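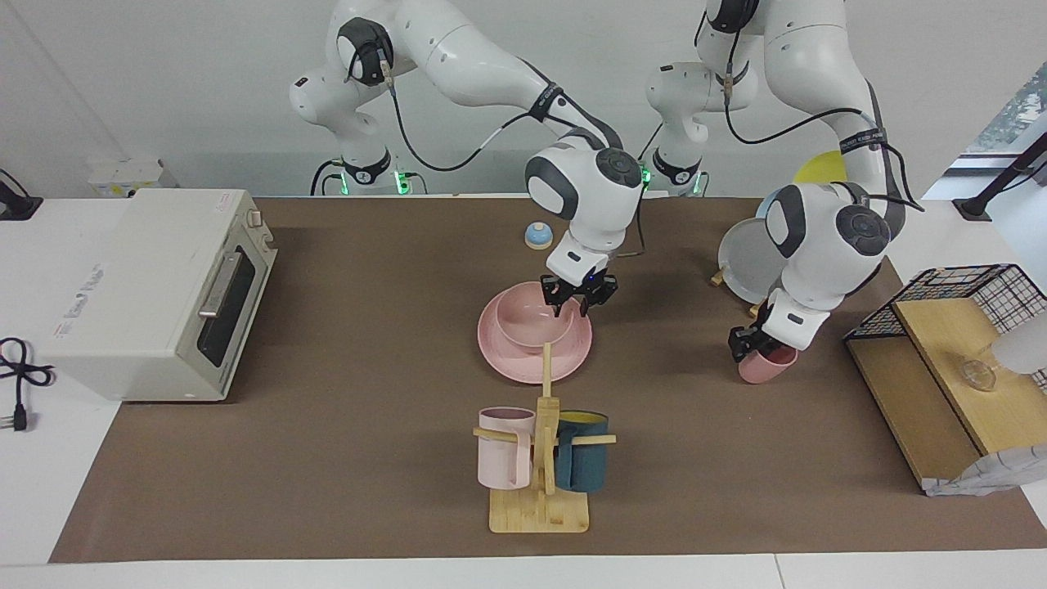

Vrettos Bench Two
Two-arm tabletop station for household and light shop-floor chores

Raltow Automation
Home > Equipment > Tabletop stations > Bench Two

Price: $2,112 per month, 12-month hire
Stock code: RV-108
Availability: built to order

Bench Two is a pair of arms, a control box and the Wotum task software, set up to work at an ordinary table. We hire it to test kitchens, training colleges and small workshops that want to find out which of their chores a machine can take on. It is not sold as a home appliance, and we don't think any two-arm system is ready to be one.

What it does well
Picking up cups, bowls and plates from known spots. Hanging mugs on a peg stand. Putting one plate at a time into an upright holder. Moving small parts from a tray to a jig. In our own trials a mug went onto its peg at the first try in 61 of 108 attempts – good enough to study, slow enough that you would still do it faster by hand.

What it does poorly
Wet dishes, cutlery in a pile, anything made of cloth. Clear glass is hard for the cameras to find. Stacked crockery often sticks together, and the arms can't always tell that two pieces have come up as one. Toaster oven doors can be opened if the handle is a straight bar, but expect to spend a day teaching it yours.

What it can't do
Scrub, dry or judge whether something is clean. It should not handle knives, hot food or boiling water.

In the box
Two arms with two-finger grippers
Control box and emergency stop
Flanix camera kit
Table mat, non-slip
33 starter tasks, loaded

Before you order
The table must be level and must not wobble. Leave clear space behind the arms for cables and keep people out of reach while a task is running. Someone has to stay in the room – the station stops when it loses track of an object and waits for a person to sort it out.

Spare finger pads come in grey or black. Hires include phone support from 8 am to 4 pm. Freight outside metro areas is quoted separately.

Related: Bench One (single arm), mobile base, peg stand task pack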